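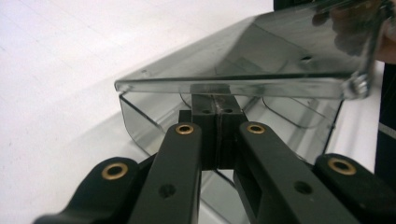

Hand gripper at the tinted tray, white surface

Moving tray handling to an automated cell – what happens to the bench operators' jobs?
Asked in Workplace Automation, Small and Mid-Size Plants

We handle tinted plastic trays at a manual packing station. One shift is 865 trays, eight operators across two lines. Management has approved a cell from Wirberg that will take over pick, orient and place. For the last month the operators have been doing part of the work with hand-held grippers so that the grip points and approach angles can be recorded before the cell is programmed.

Two problems so far.

1. Rate. With the hand tool an operator does 100 trays in the time they used to do 200 by hand. The rate sheet has not been changed, so everyone on the tool shows up red on the board.

2. Job grading. The plan says the operators will become "cell attendants." There is no description of that grade. I have asked what it pays and was told it will be settled after acceptance testing in July.

I am the line lead, not an engineer. What should I be asking for now, and what can wait until the cell is on the floor? Also interested in how other plants split up the attendant work.

– V. Colombo

Answer 1 (accepted)

Rate first, it is the easy one. Recording work is not production work and should be booked to a separate code. We ran both under the same code at Rirgate for six weeks and the efficiency figures for that period were useless afterward. Ask for the code to be backdated to the first day on the tool. If your system cannot do that, have the affected hours excluded by hand and get it in writing.

On grading, do not wait for acceptance testing. By that point the attendant tasks are fixed and the grade gets written to match whatever budget is left. List the tasks now. Ours came out as follows:

Clearing faults and restarting
Loading infeed, removing full stacks
Rejecting trays the cell should not pick (scratched, warped, wrong part)
Finger and bushing wear checks at start of shift
Changeover between tray types
Logging stops with a cause

The third and the last are skilled work and were left off the first draft of our job description. Your people already know which trays stick together and which rims flex. The cell doesn't, and somebody has to make those calls for the first few months at least.

Also ask who is allowed to edit grip positions. If only the integrator can, every small change is a service call and the attendants stand there waiting. We got two operators trained for position touch-up with limited access – speed and safety settings stay locked.

Expect the physical load to change. Less reaching, more standing, and a lot more walking if one person covers two cells. Get the walking distance looked at before the guarding is bolted down.

Comment from V. Colombo: Thanks. The separate code is agreed, backdating still being discussed. No one had thought about edit access. Our draft says integrator only.

Comment: Check the warranty wording before you push on that. Ours was void if anyone local touched positions during the first year.

Answer 2

Agree with most of the above but I would put head count ahead of grading. Eight operators will not become eight attendants. At our place (Namura line, bigger trays than yours) it went from eight to three per shift, with the rest moved to kitting and inspection. Nobody was let go but two left because kitting is on nights. Ask for the staffing table by shift, before and after. If there isn't one, that tells you how far the planning has gotten.

Rotation: two hours in the cell, then something else. Watching a cell that runs well is tiring in a way the time study does not pick up.

Answer 3

What gripper is it? We had Cattaneo fingers and they marked the plastic until we put pads on.

Comment: Does not answer the question. Please post as a comment.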